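I finally got the replanner running all the way through in simulation this week, and I have to write it down while I'm still excited!

Some background for anyone who skipped the last two posts. I've been working on Skandeck, my little motion planning layer, in the evenings. The idea is simple enough: the planner makes a full path for the arm, a second process keeps checking that path against what the cameras report, and if something looks wrong it asks for a new path from wherever the arm is right now. The first half worked fine months ago. The second half would ask for a new path, get one, and then jerk the arm so hard at the switch that I'm very glad it was all simulated.

The fix was embarrassingly small. I was starting each new path from the last commanded joint positions but with zero velocity, so the controller slammed on the brakes and then took off again. Ingrid Quintanilla spotted it from a single plot of joint 3 (thank you, Ingrid!). Now the new path picks up position and velocity both, and the two get blended over 6 control ticks. The plot is so smooth that I checked twice to make sure I hadn't loaded the wrong log.

The other thing I added is a tiny viewer that pulls up the camera renders next to the joint plots, so I can scrub through a run and see what each camera had at that tick. I should have built it in the very beginning.

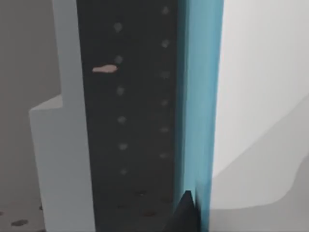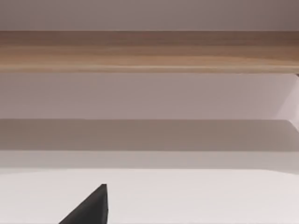
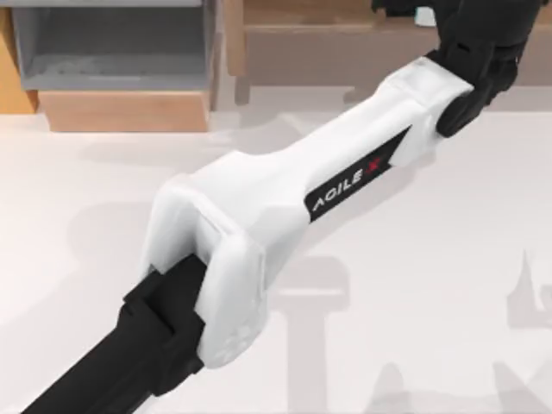

Renders from the simulated cameras, all in the same room setup.

With the viewer in place I went after the perception check, which had been asking for new paths way too often. I ran a batch of 300 episodes overnight, and 196 of them replanned at least once with nothing in the way at all. That's terrible! Most of it came down to the arm seeing itself. My self-filter used the joint state from when the message arrived, and the image was a little older than that, so during fast moves a slice of the arm fell outside the mask and got treated as an obstacle. I now keep a short buffer of joint states and look up the one that matches the image timestamp. It's maybe forty lines of code with the tests, and I love every one of them.

Anika Begay asked if I could just make the mask fatter and call it done. I tried that first, and it does quiet things down, but then you go blind right next to the gripper, where I want the check to be pickiest.

Next up is shadows. They still fool the change detector now and then, and I have a half-written branch that compares depth before it looks at color. I'm hoping to have it merged by May, along with a config file that somebody other than me can read. If you've done timestamp matching with cameras running at different rates, please leave a comment, I'd love to compare notes.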